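Taking Apart and Rebuilding a Desktop Computer: Project Report

Jaruwan Luangrath and Ese Mohammed
Saithong workshop group
Submitted 21/03/2023

1. Background

For our practical project we were asked to choose an everyday object, take it to pieces, record what was inside and put it back together. We chose a desktop computer. Both of us had used one nearly every day since primary school, and neither of us had ever seen the inside of one before this module.

The computer was an old office machine with a Dell motherboard. It was passed to the workshop by Titholm, where it had been used for accounts until it was replaced in November. It had a label on the back with the asset number 346, which we used as its name in all our notes.

2. Aims

We wanted to find out which parts can be changed by hand, which need a tool, and how long each one takes. We also wanted to write a set of instructions clear enough for another pair in the group to follow without asking us anything. The instructions are in the appendix, which is handed in separately.

3. Method

We worked through the machine in the same order every time. The mains lead came out first and the power button was held down for a few seconds. Then the tower was laid on its side and the side panel removed. We wore an earthing strap whenever we touched the board or the memory.

Screws went into a tray with a lid, with a slip of paper beside each group saying where they had come from. On our first attempt we put them all in one pot and spent most of the afternoon sorting them out again. The threads on the drive screws and the case screws look the same at first glance but they are not.

One of us did the work and the other wrote the log and kept the time, and we swapped over after each part. The log ran to 291 lines by the end. Many of those are only a word or two, such as "stuck" or "wrong slot".

4. What we found

Power supply. This is the heaviest single part. Taking it out was simple once the cables were free, but the cables took longer than the supply itself. The main connector on the motherboard has a clip on the side which has to be pressed in while pulling. Ese thought it was broken until we found the clip.

Memory. There were two modules. They came out easily with the catches pushed back and went in again with more force than either of us liked using. Jaruwan looked up the notch position beforehand and drew it in the log, which saved us from trying them the wrong way round.

Processor. We lifted the metal bracket over the socket so that we could look at the processor, but we left the processor where it was. Our tutor asked us not to remove it, as the contacts are easy to damage. We cleaned the old thermal paste off the top using Gedoton wipes. They worked, although it took several.

Expansion card. It was held by one screw and a small latch at the end of the slot. The latch was hidden from where we were standing and we only found it by feeling for it.

Hard disk. This was the part we were most interested in, and the one we practised most. The drive is not screwed to the case at all. It sits in a plastic caddy, and the caddy goes into a metal bay. There is a blue plastic release latch on the drive cage. We noticed that several of the parts you are meant to handle are blue, and once we had seen this the rest of the case made more sense.
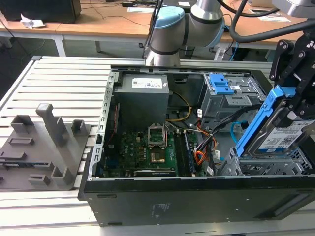

Figure 1. The hard disk in its blue caddy, being lowered into the drive bay.

We fitted and removed the drive 8 times. The first fitting was the slowest, mostly because the data cable kept getting underneath the caddy. After that we moved the cable aside before starting and had no more trouble with it. The caddy needs to go in level — if one corner drops it jams against the bay and has to be lifted out again.

5. Problems

We had 2 problems worth recording. The first was the mix-up with the screws, described above. The second was that the computer gave a row of beeps and no picture when we first switched it on after rebuilding it. We checked the cables and found nothing wrong, then took the memory out and put it back, and it started. One module had not been pushed fully home.

6. Testing the instructions

Another pair from the group followed our instructions from start to finish. They stopped twice, both times at the power connector. We had written "release the clip" without saying where the clip was, so we added a drawing. We also changed "front" and "back" to "fan end" and "drive end", as the words were confusing with the tower on its side.

7. What we would change

We would photograph the cable routes before unplugging anything. We drew them by hand, and the drawings were hard to read later on. We would also weigh each part, which we only thought of once the case was closed. Our timings were kept on a Serano kitchen timer that rounds to the minute, so the shorter ones are not much use.

The machine is back on the shelf in the workshop and can be borrowed by the next group. The spare case screws are in the tray with it.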